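Visitors watch two-armed robots sort parcels at Brakau open day

Robotics firm Brakau opened its upstairs workroom to visitors in August and let them stand a few feet from the machines it is training to handle courier parcels. The company said 73 people signed up for the morning sessions, which ran in groups of 11 or fewer with a member of staff at each table.

The job on show was a plain one. A robot takes a soft plastic mailer from a crate, puts it on a black scanning platform with the waybill facing up, waits for the read and moves it along. Brakau is developing the system for Mamau, a parcel carrier that wants to try it in one of its smaller depots next year.

"People expect boxes," said Dinesh Gautam, who runs the project at Brakau. "Most of what comes through a depot like this is bags. They fold, they slide, and the label ends up underneath."

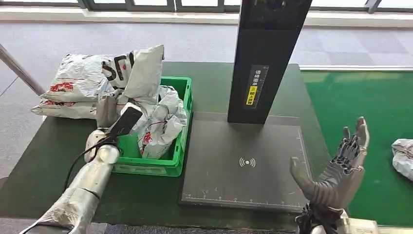
Why bags are hard

Gautam told the first group that a cardboard box has flat sides and corners a robot can find easily. A thin mailer has neither. Two bags of the same size can look nothing alike once they have been dropped in a crate, and a printed label may be folded in half or pressed against the bag next to it.

The scanning stations carry a sign in Chinese telling the operator to place the waybill face up. The stations were bought ready-made and were designed for human packers. Gautam said the team chose to leave them unchanged so the robots would have to work with equipment a depot already owns.

Each robot goes through a set of 1,000 practice parcels before its settings are reviewed. Brakau plans to raise that to 2,000 before the Mamau trial starts. The company did not give a speed or an error rate for the current version, and Gautam said he would not quote one until the depot tests are done.
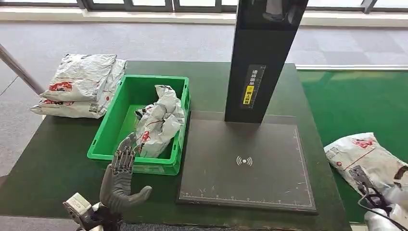
Shalini Awasthi

Visitors were asked to stay behind the railing while the robots were powered, and staff repeated the rule at the start of every session. Questions were taken between runs. Several people asked about jobs at the depot. Catarina Falcão, who handles the project for Mamau, said the trial would cover one sorting line on the late shift and that no positions would be cut during it. She said the carrier had not decided what would happen afterward.

"We have trouble filling that shift as it is," Falcão said. "I'd like to see it work for a few months before I promise anybody anything."

Others wanted to know who would be responsible if a parcel was damaged. Falcão said Mamau would handle claims the same way it does now.

There was also some discussion of the hands. Tumelo Fourie, a technician with Brakau, explained that a hand with several fingers can pin down a loose bag or turn it over, while a simpler gripper is easier to repair and costs less to replace. The team is testing different combinations and has not settled on one. He said finger joints are the part his bench sees most often, and that he keeps spares in a drawer by the door.
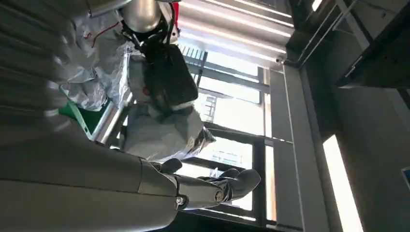 A robot in a white protective covering by the windows at the Brakau workroom.

Fourie said coverings are a routine part of the work and are changed when they tear or start to get in the way of a joint. A visitor who works in a food plant asked whether the robots could be washed down. They cannot, he said, and there are no plans for a version that can.

The last session was set aside for people from other businesses. Girish Agarwal, operations manager at Atosik, a returns warehouse in Pant, made the trip with two of his supervisors. Atosik takes back clothing sent in by online shoppers, nearly all of it in plastic mailers.

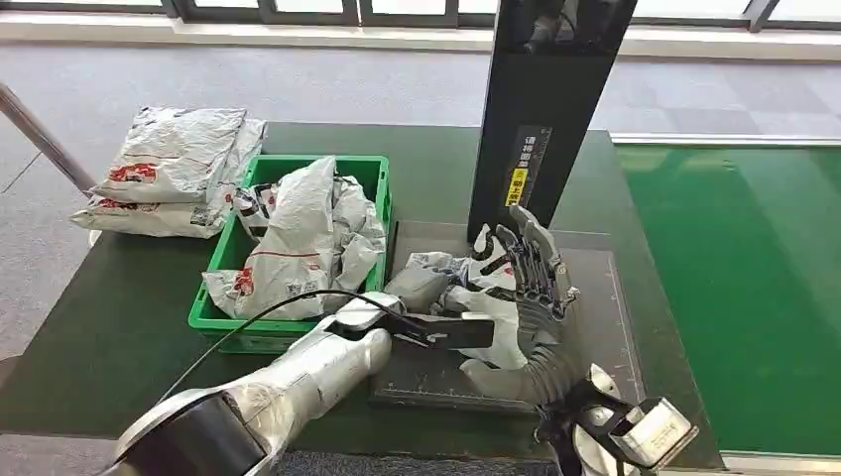 Agarwal said returns are messier than outgoing parcels. Shoppers reuse the bag their order came in, tape over the first label and add a second, so his staff often have to check both before an item can be logged. He spent much of his time at the table looking at how the fingered hand pressed a crumpled bag down against the tray, with the gripper on the other arm held beside it. His own packers flatten bags in much the same way, he said, using the side of one hand. He asked Gautam whether the system could be taught to pick the newer of two labels. Gautam said it had not been tried and offered to run a test if Atosik would send over some used mailers.

Agarwal said he would put a carton together. He is not ready to order anything, he added, and would want to visit the Mamau depot first.

Brakau has not set a date for another open day. Schools and businesses that want to be told about the next one can leave their details at the front desk between 9 a.m. and 4 p.m.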